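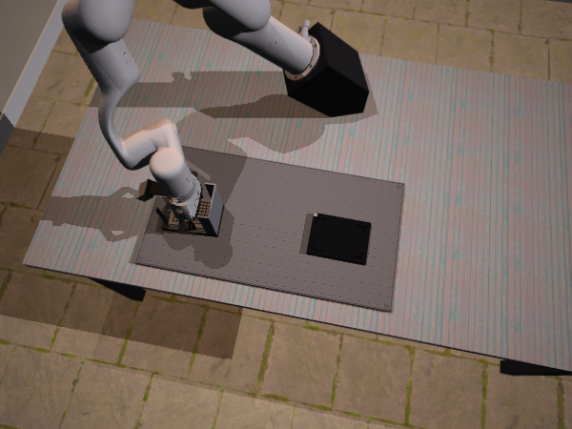 ホーム　作業ノート　材料　紙・布　過去の記録　検索

作業ノート:小麦澱粉糊の炊き直しと裏打ち試験(Basside地図)

2021/02/23

前回の糊は使い切らずに廃棄。表面に薄い皮が張り、漉しても粒が残った。炊きの終わりで火を落とすのが早かったと見ている。粘度が急に上がるところで炊けたと判断したが、あれは糊化の途中で、そこから先の練りが足りていない。透明感が出るまで待つこと。以前のノートにも同じことが書いてあった。

対象は引き続きBassideの港湾地図。機械漉きの厚手の紙に石版刷り、手彩色あり。裏に綿布が貼られていて、布と紙の間の古い糊が劣化している。折り目に沿って布が紙を引いており、紙のほうが先に切れている。布は外す方針で確定。今日は本紙には触らず、糊と裏打ち紙の組み合わせだけを見る。

■糊

澱粉はUrnessの沈澱精製品。袋は未開封だったものを今日開けた。前の袋の残りと混ぜない。古いほうは湿気を吸って塊ができており、指で潰すと芯がある。掃除用の容器に移し、糊には使わないと書いた札を付けた。

配合は容量で澱粉1に対して水5。水は脱イオン水。浸漬は前日の夕方から。上澄みを一度捨て、捨てた分と同じ量を新しく足した。上澄みはわずかに黄色みがあったが、臭いはなし。

仕込みの水は1000ml。この鍋ではこれより少ないと底の温度が安定せず、木べらの届かない縁から先に固まる。多いと練りの後半で腕が動かなくなる。当面はこの量で固定する。

炊き始めは中火。白濁した液が底から重くなり、へらの通った跡が残るようになったら弱火にする。前回はここで止める準備を始めていた。今回はそのまま続けた。いったん非常に固くなり、それから少し緩む。緩んだあとに艶が出て、へらから落ちる筋が半透明になる。その状態になってから、さらに同じ火で練り続けた。底の焦げはなし。鍋肌に付いた膜は戻さずに捨てた。膜を掻き落として混ぜると、漉すときに必ず詰まる。

火を止めたあとも粗熱が抜けるまで時々かき混ぜた。表面に濡らした薄紙を密着させて冷ました。皮は張らなかった。ラップを使う案もあったが、内側に付いた水滴が落ちて表面だけ薄くなるので却下。

冷えた糊は寒天のように切れる。馬毛の漉し器で一度、向きを変えてもう一度。二度目はほとんど抵抗がない。盆の上で刷毛を使って練り、水を少しずつ足す。水を一度に入れると粒に戻る。戻った粒は刷毛では潰れない。

濃さの記録方法が相変わらず曖昧である。「牛乳くらい」「ヨーグルトくらい」という書き方は読む人によって変わるので、今回から盆を傾けたときの流れ方で書く。

・濃:盆を立てても端が垂れない。刷毛目が残る。
・中:ゆっくり垂れる。刷毛目は少し置くと消える。
・薄:傾けるとすぐ動く。刷毛から滴が落ちる。

粗い区分だが、同じ盆を使うかぎり再現はできる。盆を替えたらその旨を書くこと。

■試験片

試験片は4枚。地図と同程度の厚さの古い機械漉き紙を用いた。端材の箱に入っていた帳簿の余白で、インクのある部分は避けた。本紙との差は残るが、新しい紙で試すよりは吸い方が近い。紙の目は全部そろえて切り、裏に鉛筆で方向を入れた。

A:楮紙(薄)、糊は中
B:楮紙(薄)、糊は薄
C:楮紙(中厚)、糊は中
D:楮紙(中厚)、糊は薄

裏打ち紙の端は喰い裂き。水筆で線を引いて裂いたが、中厚のほうは繊維が長く残りすぎた。湿りが足りない状態で引いている。裂いた端を薄い糊で整えたところ、かえって段差が出た。次は線を引いてから少し置く。

加湿は、試験片を湿らせた吸取紙と不織布の間に挟む方法。噴霧は使わなかった。帳簿の紙は最初に縁が波打ち、その後平らになった。平らになってから糊付けに入る。波打っているうちに始めると、伸びきっていない部分がそのまま皺として固定される。地図は目の直角方向への伸びが大きいはずで、本番では平らになってからも待ち時間を取る。

糊付けは裏打ち紙の側に。中央から放射状に刷毛を運び、縁は最後。薄い楮紙に中の濃さの糊を引くと、刷毛が紙を引きずって中央に浅い皺が寄った(A)。刷毛を立てすぎている。寝かせて、置くように動かすと収まった。Bは問題なく引けたが、持ち上げるときに糊の水分で紙が重く、定規に掛けて移した。片手では無理。本番の大きさなら二人で作業する。

撫で刷毛は乾いたものを使用。打ち刷毛は今回は使わない。彩色面を下にする工程で叩く必要があるかどうかは、別に検討する。

■乾燥

仮張り板に張った。縁糊の幅は指の幅ほど。空気を入れる口は短辺に取り、細く切った紙を挟んだ。板の柿渋は塗り直してから日が経っており、水の弾きは十分。

乾きの途中での観察:

A 四隅から乾く。中央が遅い。皺の跡が浅く残るが、触って分かる程度ではない。
B 均一。張りが弱い。
C 張りが強い。縁糊の一部が浮いたので押さえ直した。
D 均一。Cより張りは弱いが、板から浮く箇所はなし。

Cの縁が浮いたのは糊が強いというより、紙の伸びと縮みの差が大きかったからと考える。裏打ち紙に中の糊を引いてから張るまでの間に、紙のほうが伸びきってしまっている。手順を入れ替えて、縁糊を先に用意しておけば間が短くなる。縁糊は裏打ち用と別の盆に濃で作る。今回は一つの盆で済ませようとして手間取った。

板から外すのはまだ先。見た目が乾いても板側に湿りが残っている。外した翌日に反りが出た例が過去に何度かあるので、急がない。

■剥離の確認

布を外す際の湿りで彩色が動くかどうかは、以前に点で確認してある。結果を書き写しておく。

赤:動かない。
緑:わずかに吸取紙に移る。長く湿らせると明らかに移る。
青:動かない。
茶(縁取り):場所により異なる。北側の海岸線に沿った部分だけ移る。

茶は二種類の絵具が使われている可能性がある。見た目では区別がつかない。後年の加筆であれば記録に残す必要がある。紫外線下での確認を先に行い、それから加湿の方針を決める。緑は銅を含むものと疑っており、紙の裏側にも変色が抜けている。この部分は湿りを与える時間を短くし、布は乾いた状態でできるだけ薄くしてから外す。

布の糸を一本ずつ引く方法は、目立たない角で試してある。経糸は抜けるが緯糸が糊に食い込んでいる。メチルセルロースの湿布を不織布越しに置くと緩む。置きすぎると紙まで湿る。時間は紙の反応を見て決めるしかなく、時計だけで管理しない。

古い糊の層は色が濃く、動物性の膠が混じっているように見える。ヨウ素の反応は出たので澱粉は含まれている。膠のほうは未確認。膠が多い場合、残すと裏打ち後に硬い部分と柔らかい部分ができる。取れる範囲は取る。取れない範囲を無理に削らない。

■折り目

地図は縦横に畳まれていた跡があり、折り目の交点が欠けている。交点の欠損は11か所。補紙は裏打ちの前に入れるか後に入れるかで意見が分かれている。

前に入れる場合、喰い裂きの重なりが裏打ち紙との間に入り、その部分だけ三層になる。後に入れる場合、欠損の形に裏打ち紙が見えていて、表から嵌める作業になる。重なりは出ないが、形を正確に切らないと隙間が線として見える。

小さい欠損は後、縁に掛かっている大きい欠損は前、という分け方でよいと思う。縁に掛かるものは強度が要る。補紙の色は本紙の一番明るい部分に合わせ、暗いほうには寄せない。彩色の補いはしない。この点は合意済み。

補紙の染めは、矢車で下染めして灰汁で止めたものが手元にある。色はやや赤い。もう一段黄色い紙が欲しい。Eggerの在庫に似た調子の古紙がないか問い合わせる。なければ染める。染めた紙は水に浸けて色落ちを見てから使う。前に染めた分は浸けた水が色づいたため、まだ使用不可の棚にある。

■保管

残った糊は漉す前の塊のまま、清水を張った容器に沈めて冷蔵。水は毎日替える。替えた人は容器の札に印を付ける。漉した糊は保存しない。濃度が変わり、縁に乾いた粒ができる。少量でも捨てて、次は塊から漉す。

防腐剤は入れていない。入れるかどうかの話は前にもあったが、一度に炊く量を減らせば済むとして見送っている。今回の量を見ると、試験だけの週には多い。鍋を小さくするなら炊き方を最初から調整し直す必要がある。保留。

刷毛はぬるま湯で洗い、毛先をそろえて吊るした。糊刷毛の一本は根元に古い糊が溜まっている。浸け置きしても出てこない。毛が開いて戻らないので縁糊専用に格下げ。柄に印を入れた。

漉し器は洗ったあと馬毛の面を下にして置くと伸びる。立てて乾かすこと。今朝見たら伏せてあった。

■室内環境

加湿器を止めた状態で作業した。午前は乾き気味、午後に雨が降り始めてから湿度が上がった。AとBは上がる前、CとDは上がったあとに張っている。したがって紙の厚さの比較には天候の差が混ざっている。Cの張りが強いという結果は、湿度が高いほうで出ているので方向としては信用できるが、程度は比べられない。順序を混ぜて張るべきだった。再試験ではB、C、A、Dの順とする。

湿度計は棚の上のものと作業台のものとで値がずれている。飽和塩で校正するまでは、作業台のほうだけを記録に使う。

■写本台紙の件(別件)

Brovlowから預かっている台紙の見積もりについて。中性紙のボードに入れ替える場合の寸法を再確認した。窓の面取りは不要とのこと。ヒンジは楮の薄口、糊は今回と同じものでよい。以前のテープ跡が上辺に残っており、粘着剤は黄変して乾いている。粉になっている部分はメスで浮かせて取れる。染み込んだ分は取らない方向で返答する。溶剤を使うかどうかは先方の判断を待つ。着手は4月。

■次にやること

・試験片を板から外し、反りと折り曲げ時の感触を記録
・同じ糊でB、C、A、Dの順に再試験
・縁糊用の盆を別に用意
・茶の絵具を紫外線下で確認、撮影
・古い糊の膠の有無を確認
・Eggerに古紙の問い合わせ
・湿度計の校正
・Urnessの澱粉を追加注文(袋の製造番号を控えておく)

現時点では薄い楮紙に薄の糊(B)を第一候補とする。地図は今後巻かずに平置きで保管される予定なので、張りの強さよりも柔らかさを優先してよい。ただし寸法が大きく、一枚の紙では足りない。継ぎが入る。継ぎ目は折り目と重ねない。継ぎの位置を先に図に起こし、それから紙を裂く。

増し裏を入れるかどうかは一回目の裏打ちが乾いてから決める。入れる場合は紙の目を直交させ、継ぎ目をずらす。増し裏の糊は一層目よりさらに薄くする。このあたりの濃さは上の三区分では書き分けられないので、薄の下にもう一つ区分が要る。

追記:夕方、Cの縁がもう一度浮いた。短辺の口の脇。押さえ直さずそのまま乾かし、浮いた範囲を鉛筆で板に写した。A、B、Dは変化なし。

シェア 5　コメント 4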